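Préparateur / préparatrice de commandes – petits articles pour la maison et la salle de bain (H/F)

Réf. 3634 – Annonce mise en ligne le 11 juillet 2022

Pritimstead
Poste basé à l'entrepôt
CDI, temps plein, 35 heures
Deux postes à pourvoir

L'entreprise

Pritimstead rachète des fins de série et des retours de magasins, les trie et les remet en vente sous forme de lots. Nous travaillons avec des solderies, des comités d'entreprise, des hôtels et quelques associations. Le catalogue compte plus de 961 références : éponges de bain, brosses à cheveux, gobelets, balles et petits jouets, savonnettes, porte-savons, peignes. Nos deux principaux clients, Petkov et Vovosov, commandent des lots mélangés, préparés pièce par pièce, et c'est pour ces commandes que nous recrutons.

Le poste

Vous travaillez au secteur du vrac, sous la responsabilité de Snežana Kos, cheffe d'équipe. Les articles y arrivent sans emballage, mélangés dans des bacs gris. Votre travail consiste à les reconnaître, à écarter ce qui ne peut pas être vendu et à constituer les lots d'après la fiche de commande.

Dans le détail :
– vider les bacs et répartir les articles par famille (toilette, coiffure, vaisselle, jeu) ;
– contrôler l'état de chaque pièce : mailles des éponges et cordon de suspension, picots des brosses, bord des gobelets, couture des balles ;
– mettre de côté les pièces abîmées, incomplètes ou tachées ;
– composer les lots en respectant les couleurs demandées ;
– étiqueter, fermer et palettiser les cartons ;
– signaler les écarts entre la fiche et le contenu du bac ;
– tenir propre le poste de travail en fin de journée.

Un même bac peut contenir des choses qui n'ont rien à voir entre elles. Il faut donc aimer ranger et garder son attention sur des gestes qui se répètent. Les lots Petkov sont assortis par couleur, les lots Vovosov par usage : la différence s'apprend en deux semaines, avec un collègue déjà en poste.

Les bacs sont des bacs de travail, ils sont rayés et marqués, et nous les gardons tant qu'ils sont sains. Un bac fendu ou coupant est retiré. Les brosses en bois ne se lavent pas à l'eau : elles sont dépoussiérées à sec et rangées à plat. Les éponges sont stockées à part, le cordon dégagé pour éviter les nœuds.

Conditions de travail

Le travail se fait debout, à hauteur de table, avec un tapis antifatigue. Les charges ne dépassent pas douze kilos. L'atelier est chauffé en hiver. Les gants sont fournis, ainsi que les chaussures de sécurité et une blouse.

Horaires : 7 h 30 – 15 h, avec trente minutes de pause non payées, du début à la fin de la semaine. Pas de travail de nuit. De mars à juin, période des commandes d'été, des heures supplémentaires peuvent être proposées. Elles sont payées ou récupérées, au choix du salarié.

Rémunération et avantages

– Salaire selon la grille interne, communiqué lors du premier échange
– Prime de 242 euros bruts versée à la fin de la période d'essai
– Titres-restaurant
– Mutuelle d'entreprise
– Remboursement des transports en commun à 50 %
– Salle de pause avec réfrigérateur et micro-ondes – il n'y a pas de cantine sur place

Profil recherché

Aucun diplôme n'est exigé. Une première expérience en tri, en conditionnement ou en mise en rayon est utile, sans être nécessaire. Vous savez lire une fiche de commande en français et distinguer sans difficulté des teintes proches – rouge et orange, rose et violet, vert clair et jaune. Le poste est ouvert aux personnes en reprise d'activité et aux travailleurs en situation de handicap. L'aménagement de la table se décide avec la personne.

L'usage du logiciel de stock Adeo, que nous utilisons en interne, est enseigné à l'arrivée. Il sert surtout à valider les lots et à imprimer les étiquettes.

Déroulement du recrutement

1. Envoi de la candidature (CV ou simple courrier d'une page).
2. Échange téléphonique de quinze minutes avec Velimir Golob, responsable du site.
3. Essai pratique d'une heure à l'entrepôt : tri d'un bac et préparation d'un lot. L'essai est défrayé.
4. Réponse dans la semaine, positive ou négative, à toutes les personnes reçues.

Prise de poste dès que possible. Les candidatures sont à déposer à l'accueil du site ou à envoyer par le formulaire de cette page, en indiquant la référence de l'annonce et vos disponibilités pour l'essai. Merci de préciser aussi votre pointure, pour les chaussures de sécurité.

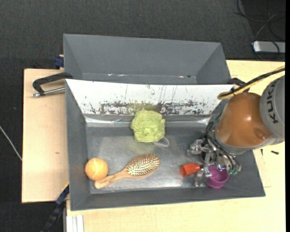
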